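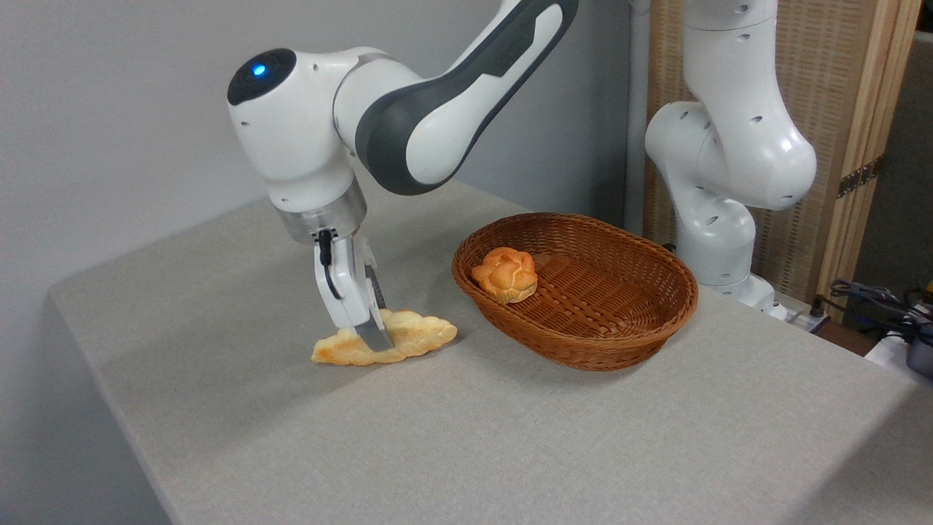 A knotted roll in the oval basket, with one of the flat cloud-shaped breads on the cloth beside it.

Bread Basket Questions, Answered by Raquel Figueiredo
Last updated 2020-06-05

I get a lot of mail about bread baskets. Way more than I get about the bread! So I pulled together the questions that come up the most, and if yours is missing, send it over and I'll add it when I can.

Do you have to line the basket?
Nope. I hardly ever do with rolls that have a shiny, firm crust, and I like seeing the weave anyway. Anything flaky or sugary gets a cloth napkin, though, or you'll be picking crumbs out of the wicker with a toothpick until August (ask me how I know).

Can bread go in straight from the oven?
Give it a little time on a rack first. I wait roughly 60 minutes for rolls if I can stand it, and flat pieces are usually ready sooner. Warm bread wrapped up in a napkin gets a soggy bottom, and then all that nice crust is gone.

How do you pick up soft, flat breads without squashing them?
Go in from the sides and lift slowly, or slide a wide spatula underneath if it's a big one. Pinching down from the top leaves dents, especially in the pale edges where the crumb is softest. Knotted rolls are much more forgiving. I just grab those by the body and leave the twist on top alone, because it's the prettiest part and it does like to break off.

What order do things go in?
Round rolls first, down at one end, so they have the rim to lean on. Then the flat ones, propped up a bit against them. I used to pile everything in the middle and it looked like a lost-and-found bin. An oval basket is great for this, since you've got two natural ends to work from.

How many pieces fit?
In a basket like mine, 5 is comfortable if they're a mix of sizes. I'd rather refill it than stack it high and have the top one roll off into somebody's soup.

Where did you get yours?
A little shop called Godinho, which has sadly stopped carrying the oval ones. Pova had something similar last time I looked, a bit deeper and with a straighter rim. I like a flared rim myself because you can get your hand in.

How do you clean wicker?
Turn it over and give it a good smack outside, then go over the weave with a dry pastry brush. If something sticky got in there, use a barely damp cloth and let it air-dry completely before it goes back in the cupboard. Please don't soak it. I did that with my first one and it never sat flat again.

Can I leave bread out in the basket overnight?
You can, but I wouldn't! An open basket dries everything out. Mine go in a bread bag at bedtime and back in the basket for breakfast.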